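Speaker notes – household water reuse, Fornolcombe session, 11th October
Uldis Mockus

Slide 1. Start with the meter, not the water butt. Read out the two readings from the Prisetitz house: 2420 at the start, 3502 at the end. Let people do the subtraction themselves before moving on.

Slide 2. Define greywater: water from baths, showers, basins and washing machines. Toilet waste is excluded. Kitchen sink water is normally left out as well – grease and food scraps block filters.
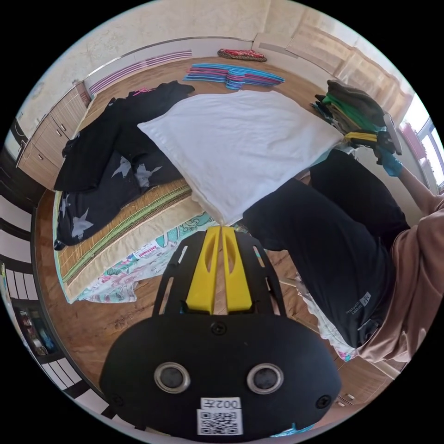 Slide 3. Storage. Untreated greywater should be used the same day. Bacteria multiply in a warm tank and the smell follows. Rainwater keeps much longer if the tank is dark and covered. Keep the two in separate tanks on the diagram and say so.

Slide 4. Detergents. Low sodium, no bleach, no boron. Point to the Argate plot, where the beds watered with ordinary powder formed a crust.

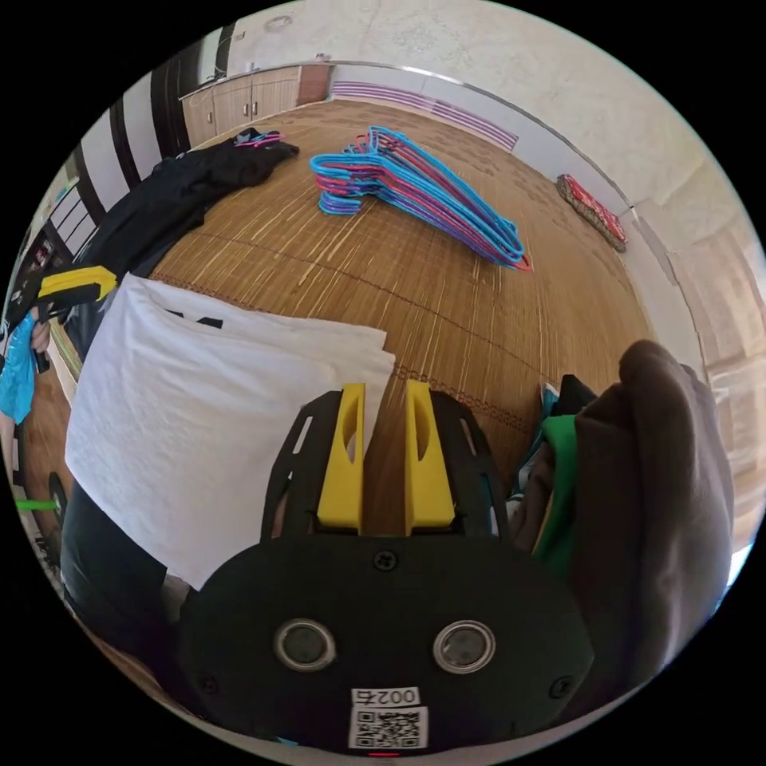

Can greywater be used on vegetables?
Only on the soil, and only round crops that will be cooked. Keep it off salad leaves and root crops eaten raw.

Slide 5. Pipework. Label every reuse pipe along its length. There must be no direct link to the mains; explain the air gap using the Sakalauskas drawing. Leave it up for a while, as the text is small.
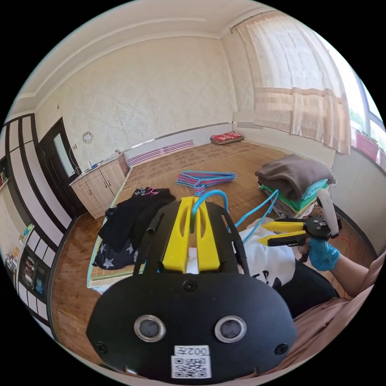 Then the diverter valve. It needs a clear route back to the sewer for winter and for any wash with bleach in it. Clean the filter every 2 weeks.

Slide 6. Costs. Skip if short of time. Handout has the parts list.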